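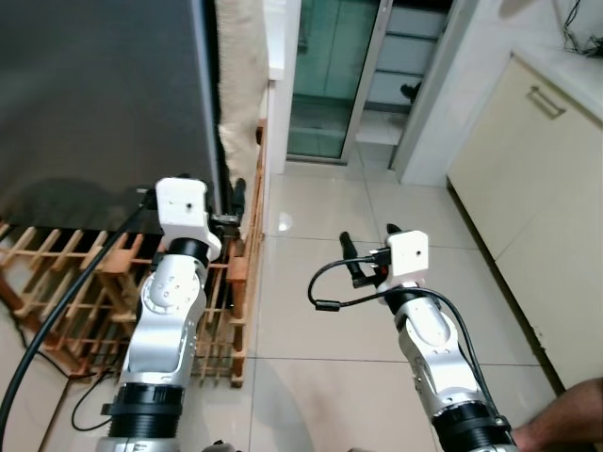 Both arms extended, left gripper toward the refrigerator.

Notebook entry, April
Autograph mail collection, Perham accession

Work continued on the Perham accession, which consists of letters and signed cards returned by former minor league players. The inventory stands at 944 items. A further 16 are held in the second box and have not been numbered, pending a decision on whether the envelopes should be entered as separate items.

The morning was given to the Drato folder. The letters are in blue ballpoint on lined paper and are in good condition apart from rust marks at the upper left, where paper clips had been left in place. The clips were removed and the sheets placed in polyester sleeves. Two replies mention a bus trip to Evia for an exhibition game. The seasons given do not agree. One writer places the game in his first year with the club and the other in his last, and their service overlapped by a single summer. The catalog entry will record both statements without correction.

Item 507 requires attention. It is a card signed on the front in black marker and again on the back in pencil. The two signatures differ in the form of the capital K. The earlier finding aid lists the card under Kramer with no remark. Until a comparison can be made against the signed contract copy, the entry should read "attributed." Colleagues are asked not to lend or reproduce this item in the meantime.

The box score index was checked against the Kramer scrapbook after lunch. The index shows 1,117 entries. Several doubleheaders had been entered as one game, and these have been marked in red on the printed sheet but not yet changed in the file.

Outstanding:
Order sleeves in the larger size; the team letterhead does not fit the present stock.
Request a clean copy of the Evia roster.
Correct the doubleheader entries before the index is next printed.
Second box to remain on the lower shelf, unnumbered.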